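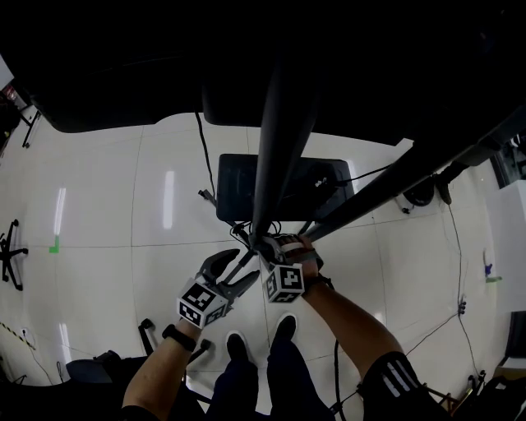

I've spent most of July being the person who buys things. When I took the job I was told there'd be a small budget and a lot of freedom, and the budget part was true.

Our first quote for hand-held grippers came from Bonmont. It was a lovely quote, bound, with a cover page. The price was on page 9, presumably so you'd be sitting down by then. Halina Kozłowski read it over my shoulder and went off to make tea.

So we went with Tokarz for the grippers, 2 pairs, and put the difference aside for everything I'd forgotten. I'd forgotten a great deal. Cables, mostly. I had a line for cables and it said £400, which I thought was me being generous, and it was gone before the second delivery. Then tape, wrist straps, spare finger pads, and a charger that Dillska sells separately from the thing it charges.

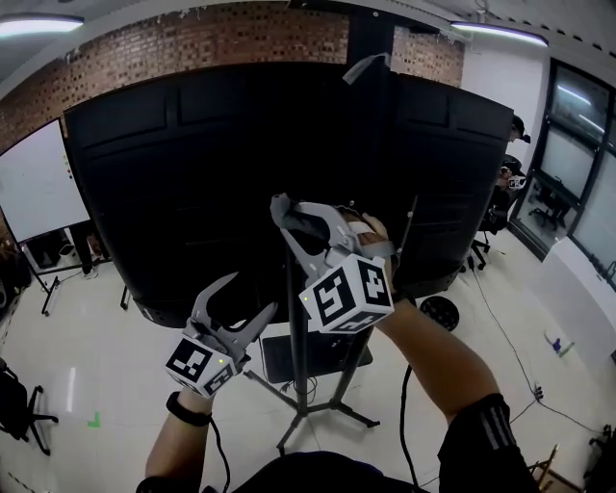
Chairs I refused to pay for, on principle. We took eight off another department that was moving out, and they all roll, though a couple have opinions about direction.

My advice, if you're doing this, is to get the spares priced on the same quote as the kit. Starnard wouldn't, and their pads cost more each than my lunch for a week.

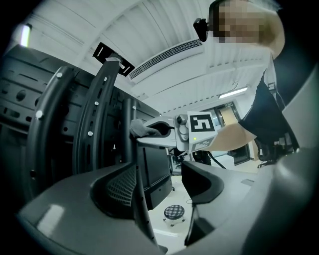 **Would you lease next time instead of buying?**

For the grippers, no, as we use them every day and they get knocked about. For anything large that only comes out for one project, I'd lease it and let somebody else find the cupboard space.

Next year's form is due shortly. Cables have their own page.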